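ロボットは家の片づけができるのか

家事ロボットの研究では、実物の部屋を使う前に、コンピューターの中に作った部屋で練習をさせることが多い。これをシミュレーションという。なべを落としても割れるものがなく、同じ作業を何回でもやり直せる。

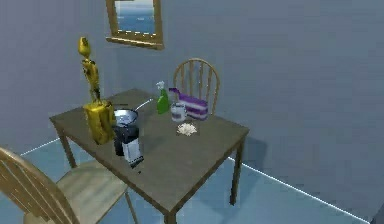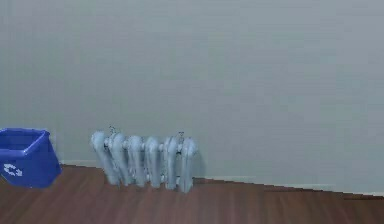
どちらもコンピューターで作った部屋。1枚目はロボットアームとテーブル、2枚目は青いリサイクル用の箱と暖房器具。

テーブルの上の仕事

テーブルを片づけるには、物ごとに持ち方を変える必要がある。なべは長い柄をつかめばよいが、重さが片側にかかるのでかたむきやすい。マグカップは口を上に向けたまま運ぶ。スプレーボトルは引き金の部分を強くはさまないようにする。

むずかしいのは、小さなつぶが集まった山である。指ではさんでも全部は取れない。ふき取るのか、はき集めるのか、動作の種類から選ぶことになる。

箱に入れる仕事

人間は、リサイクルのマークがついた箱を見れば使い道がわかる。ロボットの場合は、次の順に処理する。

1 カメラの画像から箱を見つける
2 箱までのきょりを計算する
3 持っている物がリサイクルできるか判定する
4 箱の口の上で指を開く

台に固定されたアームは、手のとどく範囲でしか働けない。はなれた箱まで運ぶには、車輪などで動く台がいる。

どこまでできるか

研究グループ「Todunberg」は、練習用の部屋で片づけを300回ためした。カップを決まった場所へ移す作業では、失敗は15回だった。ところが物の置き方を毎回変えると、40回のうち成功は28回にとどまった。

決まった物を決まった場所へ動かす作業なら、機械はかなり正確にできる。工場で早くから使われてきたのはこのためである。家の中は物の種類も置き場所も毎日変わるので、すべてをまかせられる段階にはまだない。

用語
アーム:関節をつないだ、うでの形の機械。
グリッパー:アームの先で物をつかむ部分。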